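**Sorting by outline**

At Zoltmont, Ngan-ling Wan's group trains a two-armed robot to move blue parts onto outlines printed on paper. The policy learned from 291 demonstrations. Over 70 trials it placed 58 complete sets. Most failures came from the thin rod, which tipped on release.

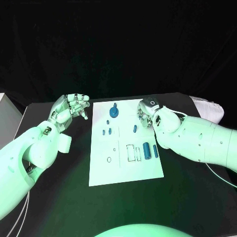

Would more demonstrations fix the rod? Wan expects little gain; she plans to slow the release and rerun the trials in November.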